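Zeritley Community Help > Media and Publishing > Disclosure and Corrections

Does a paid advisory role have to be disclosed when a former minister is interviewed about trade?

Posted by Wanting Liao, Jan 14, 2022

I edit the transcripts for a small weekly current affairs podcast. We are not a broadcaster and hold no license. The host books the guests and I write the episode notes.

Our next episode has a former trade minister talking about tariffs and overseas investment. After leaving office he registered a consulting company, Gernier, which advises exporters. He is described in our draft notes only as "former trade minister." The host's position is that the consulting work is public record and anyone who cares can look it up. My position is that a listener hearing him argue for lower tariffs on machine parts should know that he is paid by people who import machine parts.

What I need to know:

Is there a standard form of words for this? Does it have to be spoken in the audio, or are the notes enough? The notes get opened by a small fraction of listeners. Our last episode had 300 downloads in the first day and 17 clicks through to the notes page.

Also, the guest's office sent over a biography and asked that we use it "as supplied." It does not mention Gernier at all. I have not agreed to this in writing, but the host may have said something on the phone.

I have read the style guide that came with our hosting package (Brerora, the basic plan) and it covers sponsorship of the show itself. It says nothing on guests.

Hamisi Muli

Two separate things are being mixed here, so take them one at a time.

Sponsorship disclosure covers money that reaches you. If the guest or his company paid for the slot, that is advertising and most places have a rule on it. From what you wrote, no money changed hands, so that rule is not the one you want.

Guest interest disclosure covers money that reaches the guest from someone else. For an unlicensed podcast this is usually a matter of editorial policy. Some countries do have rules that reach further than that, and you did not say where you are, so check locally before relying on me. A licensed station will normally have a written code, and the usual test in those codes is relevance: would a reasonable listener weigh the opinion differently if they knew? A former minister who owns a share of a vineyard and is talking about schools does not need the vineyard mentioned. A former trade minister who advises importers and is talking about import tariffs is the plain case.

On wording, short and flat is best. The introduction can say: "He was trade minister until May of last year and now runs Gernier, a firm that advises companies on exports and imports." Fix the dates to suit. That is one sentence, it has no edge to it, and he can hardly object to having his own company named. Avoid "lobbyist" unless he is registered as one. Avoid "adviser to business" with nothing after it, as it tells the listener very little.

It should be in the audio. Notes get separated from the file as soon as someone shares a clip or listens through a different app. Put it in the introduction, and if the interview runs long, have the host repeat a shorter version when the subject turns to tariffs -- "your clients would benefit from that, presumably" does the job and also happens to be a decent question.

On the biography: a supplied biography is raw material. You can cut it, and you can add to it from the public record, provided what you add is accurate. The exception is a written agreement to run it unchanged. Find out what the host said on the phone before you publish. If a promise was made, write to the office now, tell them the introduction will name the company, and give them a date to reply by. Keep the email.

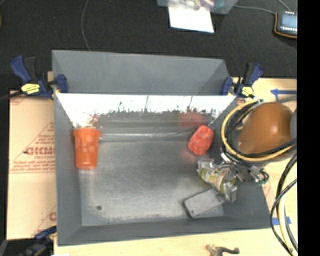
Austra Sepp would add that the company register is a weaker source than Hamisi makes it sound. A register entry shows that a firm exists and who its directors are. It does not show who the clients are. So the notes can state that the guest is a director of Gernier, but "paid by importers" needs a second source, such as a published client list, a filing, or the guest saying so on the recording. The cheapest way to get it is to ask him at the start, before the interview proper, and keep the tape running. If he declines to name clients, the host can say that he declined.

Austra also disagrees on repeating the disclosure. In a segment of four minutes, once is enough. Past that length, she would repeat it.

Séverine Collet

just put it in the notes. everyone knows ex ministers do consulting, its not a secret. we had one on our show and nobody wrote in

Tianyou Zou

Séverine's answer may be fine for her show but it does not deal with clips, which Hamisi covered.

One practical point on Brerora. The episode description field and the notes page are different fields. The description is carried in the feed and shows up in most player apps, but many of them display only the first 100 characters or so before a "more" link. If you want the company name seen there, it has to go in the first line. The notes page lives on the web only. I would put it in three places: audio, first line of the description, top of the notes.

If you use Ren for transcripts, check how it handled the company name. Mine turned a firm's name into a common noun in every instance, and that is a bad error to have in the one sentence that matters.

Wanting Liao

Thank you. I asked the host. Nothing was agreed on the phone beyond "we'll take a look at it." I have written to the office with Hamisi's sentence, dates corrected, and asked for a reply before we record the introduction. Client names will be asked for on tape, as Austra suggests. Transcript is done by hand, so the Ren problem does not apply.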